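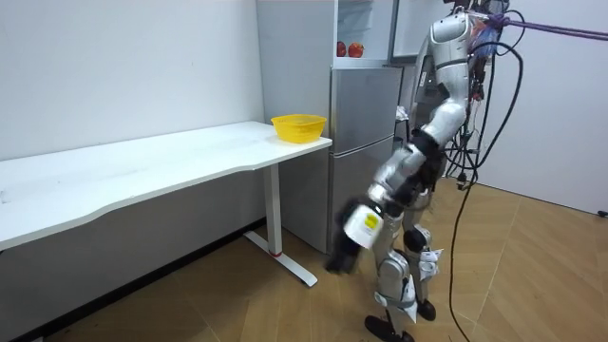

Desk moves at Praltitz start October 7, 2021

The second floor is getting new carpet this fall, and everyone on the east side will need to pack up their desk before the crew gets there. Jinlong Liao is running the schedule and has split the floor into 2 groups. The first group moves to the Gaston wing, and the second goes to the old Pemido offices across the courtyard. Check the list by the mail room to see which group you are in.

Crates will be left at the end of each row. Please put your name and new desk number on every crate, on the short side. Monitors and chairs stay where they are and will be moved for you. Take laptops, medicine and anything breakable home with you the night before.

There are 167 desks to move, so the elevator by the loading dock will be tied up most mornings. Use the front stairs if you can.

Phone extensions will not change. Printers will be off for a day while they are hooked up again, and the one in room 27 stays on for anyone who needs it.

Zeyu Zou is taking requests for standing desks and left-handed drawer units until the end of October. Forms are at the front counter. If you already sent one in this summer, you do not need to fill out another.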